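Prandness Help Desk - Ticket 275
Subject: pole stand leaning on the gridded worktable
Opened by: Neusa Fontes
Status: open, March 2023

Hi again! So I'm the one who wrote in February about the big white table with the wood edging, and now it's the stand. The pole has a lean to it, I swear, and every time I bump the table I hold my breath.
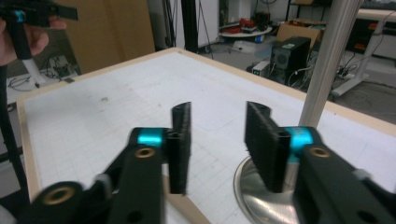
I've had the Brilero setup sheet out twice and followed it to the letter (well, second time to the letter). Tightened everything I could reach, left it 17 minutes, came back - still leaning. My level says the table itself is fine, so I'm not blaming the table.

Oh, and while I'm writing - the white top is picking up specks and scuffs, and damp cloths do nothing. Is there a cleaner that won't take the grid lines off with the dirt? They're pretty faint already and I really do use them for lining things up!
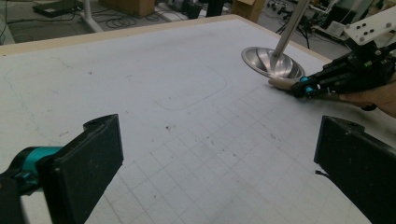
What I've tried so far
1. Loosened the pole and put it back in. Same lean.
2. Turned the whole stand to face the other way. Maybe a bit better?
3. Called Pruvora for a spare fitting, waiting to hear.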